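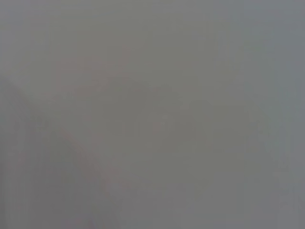
Soft gray, a shade lighter toward the top.

The salt works at Hernden closed when the price of road salt fell below the cost of pumping seawater. The company pulled out the pumps, sold the conveyor for scrap and left 21 evaporation ponds behind an earth wall. For several years the main visitors were shorebirds and teenagers with fishing rods.

Joelle Sfeir bought the manager's house and the pump hall with the idea of restoring the house and tearing down the hall. A biologist from the next county, Stelios Margaritis, asked for permission to walk the ponds one August morning. He came back to the house at lunch with a list of shorebirds that included stilt sandpipers, both dowitchers and a single ruff. Sfeir had been using the birds as a reason to keep the dog indoors. She kept the pump hall.

It opened as a lodge with four rooms and now has nine. The walls are poured concrete, thick enough that phones work only near the windows. Guests eat on the upper floor, where the switchboards used to stand, and a door at the north end leads to a deck with two mounted scopes. Breakfast starts at 4:30 in the spring and 5:30 the rest of the year.

The ponds need more work than the building. With the pumps gone, water came in only on the highest tides, and by the second summer half the area was cracked mud. Gerasimos Stergiou, a retired dredge operator, rebuilt the gates by hand using timber from the old loading dock. He now sets the levels twice a week from April to October. Ponds 3 through 8 are kept shallow for sandpipers. The deeper ones at the west end hold grebes and diving ducks, and one is left very salty for the brine flies that phalaropes feed on.

In July the first southbound adults arrive, still in worn breeding plumage. The best count of Wilson's phalaropes so far is 976, made from the deck by Róisín Phelan, who leads the morning walks. Her groups go out along the wall on foot. The walk takes three hours if the light is good and longer if there is a peregrine around.

Winter is quieter. The lodge stays open on weekends, and the northern harriers and short-eared owls hunting over the rough grass draw a small crowd at dusk. The wind off the bay is hard, and the wall has no shelter on it — bring a hat that ties.

Day visitors are welcome and pay 20 dollars at the gate, which goes toward timber and gravel. The nearest gas is in Jondmont, on the county road, and the station there closes at 8 p.m.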